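Back from the Villero visit in August, and my notebook is full of prices, so I'm typing this up before I lose track! We went to see whether a humanoid could take on washroom rounds at our place, Clikbridge, and what we'd have to put aside for it. They start you off in the bathroom (good choice, it's the room I worry over most).

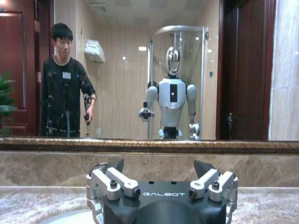
My big question was spare parts. Fingertip pads are quoted at 273 a set and I'd want two sets on the shelf from day one. Training is nine hours, spread over two mornings, and the lease runs to up to 600 a week depending on the support you pick. Kamath came in cheaper on the lease but charges for every call-out, so I'm still torn.

Things to measure at home: door widths, the height of our counters, how much stuff guests leave by the basin.

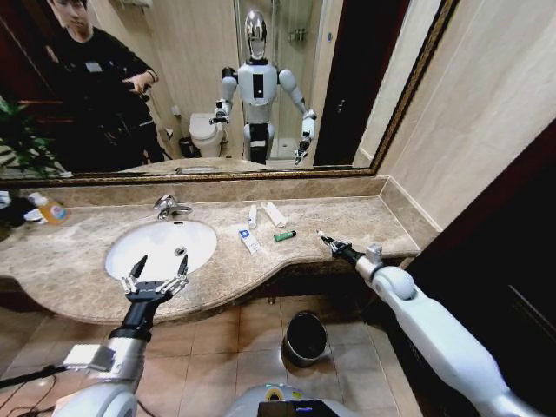
*At the basin, both grippers over the counter.*

Prilis want an answer on the financing within seven weeks. I'm leaning towards a one-floor trial first, and next year's budget can wait for the results.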